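Search this site Enter keywords Go

Wenden Vehicle Servicing Program -- progress report to the Björklund fund, June

Prepared by Marwa Ashour, workshop manager

The workshop completed 585 services this quarter at the Wenden and Nerden sites. Most were logbook services and brake work on cars over ten years old. Wait times at Nerden are still longer than we would like. The second hoist there was out of use until the replacement cylinder came in, and bookings were moved to Wenden in the meantime.

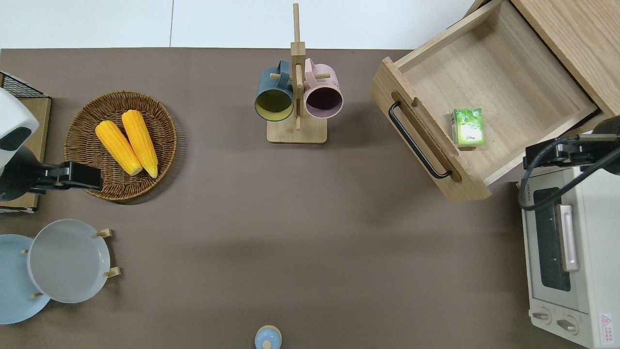
Two corn cobs in the round basket.

Two apprentices have finished their first year. Åsmund Ekström has moved on to diagnostics and Aicha Bouzid is on tyres and alignment. A third place is funded but not filled. We advertised twice and will try again through the TAFE.

Parts costs are over budget, mainly catalytic converters and batteries. We have changed suppliers for filters and oil -- Prundano now delivers every Thursday -- and the saving should show in the next report.

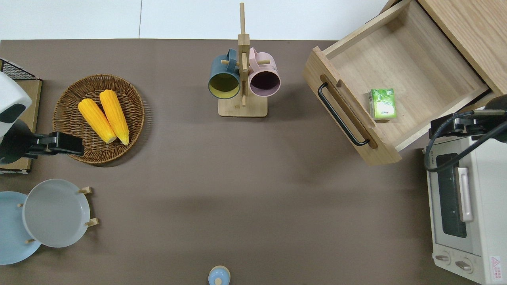

The loan car scheme has three vehicles on the road. One needs a new windscreen before its inspection. Edvin Wallin is getting quotes and the cost will come out of the maintenance line, so no change to the grant is requested.

Still to do: the used oil storage at Nerden, and the customer survey.

Comments

Sølve Öberg: Is the Nerden hoist back for good? I was sent to Wenden in May for a clutch.

Marwa Ashour: Yes, both are working. Ring the Nerden desk to book.

K. P.: Do the loan cars have tow bars?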